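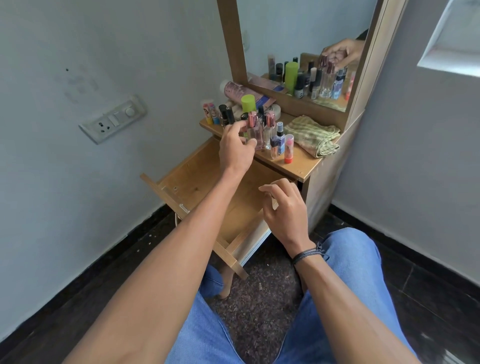
Perfume bottle at a wooden dressing table

Home | Council | Agendas | Minutes | Contact

PREMITZ MUNICIPAL COUNCIL
Minutes of the Regular Session, 2025-03-30

The presiding officer called the session to order and confirmed a quorum. The minutes of the previous session were approved as circulated.

Item 1. Motion of no confidence in the deputy mayor. The clerk reported that the petition carried 936 valid signatures against the 500 required. The motion was admitted. Debate was deferred to the May session.

Item 2. Coalition agreement. The Bramance group gave notice that it had withdrawn its support from the administration. Its 2 seats on the budget panel were declared vacant.

Item 3. Standing orders. An amendment limiting floor speeches to five minutes was carried on a voice vote.

The session was adjourned.

Shares: 2 | Comments: 0

This site uses cookies. Accept | Settings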